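Search this site Search Go Clear

Red-carpet clothes on a coat-hook budget: keeping the good stuff good at home

Every time a photo gallery goes up from a film premiere, the mail fills with the same question. How do they keep it all looking like that? The answer is a paid person with a steamer. The rest of us have a bathroom and a hook on the back of the door, and can get most of the way there.

Sequins first. Never hang a fully sequined dress. The weight drags the shoulders down and by December you own a sequined tunic with ambitions. Turn it inside out, lay it flat on an old cotton sheet, and roll it up loosely. Tissue paper is nice if you have it. I use the sheet, having used up my tissue on birthdays.

Makeup on a collar is the other classic. Leave hot water out of it. Dab on a little dish soap, wait 5 minutes, and blot with a damp white cloth. Rubbing works the foundation deeper into the weave, and then you and the shirt are both wearing it. If the label says dry clean only, believe the label.

Satin shows water spots if you so much as think about rain. Steam it from the back, keep the steamer moving, and let the whole thing hang for an hour before you sit down in it. People skip the hour. You can pick them out at weddings by the creases.

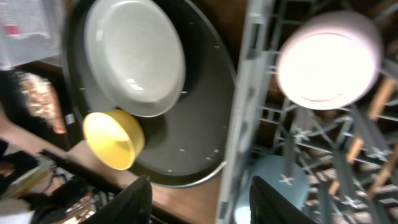
TODWOOD, 14 Oct 2022 – Hye-jin Woo spent two seasons pressing costumes for the soap opera Gauthier, and she has opinions about velvet. Chiefly that you should not iron it, ever, for any reason, including love. Hang it in the bathroom while you shower, then brush the pile in one direction with a soft clothes brush once it has dried.

She is kinder about lint. A strip of packing tape wound around your hand, sticky side out, does what the fancy roller does. Test it on an inside seam if the fabric is delicate. Keep it away from anything beaded, unless you enjoy looking for beads.

For shoes, stuff the toes with newspaper the night before and wipe patent leather with a barely damp cloth. Scuffs on white soles come off with a melamine sponge. Her black heels have survived 3 awards dinners and a parking lot in Holstead this way.

Costume jewelry goes on last, after the hair spray and the perfume. Both dull the finish, and a necklace that cost less than lunch doesn't have much finish to spare. Wipe it before it goes back in the drawer – dry cloth, no polish – and give each chain its own little bag. I have never met a tangle that improved overnight.

Related
Getting candle wax out of a good tablecloth
What to do with 300 wire hangers
The Flultholm method for folding sweaters, tested
Deodorant marks: 2 fixes that work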